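Voltwood VH-20 Hallway Panel Heater
Section 4: Choosing a position and mounting the heater
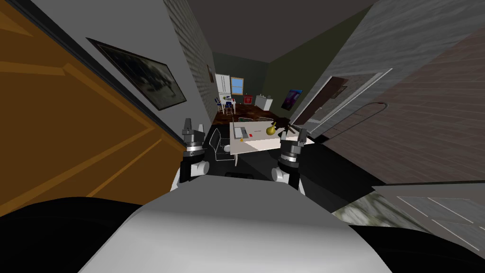 The VH-20 is a fixed electric panel heater for hallways, landings and other narrow interior spaces. It is supplied with a wall bracket, four screws and plugs, and a paper drilling template. Before marking the wall, open every door along the hallway as far as it will go and note where it comes to rest. A panelled wooden door that stands at an angle into the hallway, with a framed picture on the wall beyond it, leaves less usable wall than the floor plan suggests. Do not mount the heater behind a door or directly below a picture.

4.1 Clearances

Keep these minimum distances on all sides of the heater:
Floor to underside of heater: 278 mm
Top of heater to shelf, sill or picture frame: 400 mm
Side of heater to door edge in any position: 370 mm
Side of heater to adjoining wall: 370 mm

CAUTION: Clearances are measured from the heater body, not from the bracket. The body extends 20 mm past the bracket at each end.

4.2 Fixing the bracket

1. Switch off power to the circuit at the switchboard and confirm it is dead with a suitable tester.
2. Check the wall for cables and pipes using a detector.
3. Tape the template to the wall with the arrow pointing up. The lower printed line represents the underside of the heater.
4. Level the template and mark the four hole centres.
5. In plasterboard, at least two of the four holes must fall on a stud. If they do not, move the template sideways and repeat steps 2 to 4.
6. Drill the holes. Use the supplied plugs in masonry only.
7. Remove the template and screw the bracket to the wall. Tighten the upper screws first.

NOTE: The supplied screws are not suitable for steel studs. Use the Vasano steel stud kit, sold separately.

4.3 Hanging the heater

1. Hold the heater with the control dial at the right-hand end.
2. Tilt the top edge towards the wall and engage the two upper hooks.
3. Lower the body until both bottom catches click.
4. Pull gently on the lower edge. If it moves away from the wall, lift the heater off and check that the bracket is not twisted.

WARNING: The VH-20 must be connected by a licensed electrician. Do not fit a plug to the supply lead or run the lead behind the heater body.

4.4 First use

1. Remove the protective film from the front panel and grille.
2. Restore power at the switchboard.
3. Turn the dial to 5 and run the heater for 20 minutes with a window open. A slight odour is normal during this period.
4. Turn the dial to the desired setting. Setting 2 is recommended for hallways in regular use.

If the indicator flashes amber, the thermal cut-out has operated. Switch off at the isolator, remove whatever is covering the grille and allow the heater to cool before switching on again. If the cut-out operates a second time, leave the heater off and contact the installer.

Do not drape clothing over the heater. Wipe the body with a damp cloth only when it is cold. Solvents and abrasive cleaners will dull the colour of the finish.

Wall colour and wallpaper are covered in Section 5.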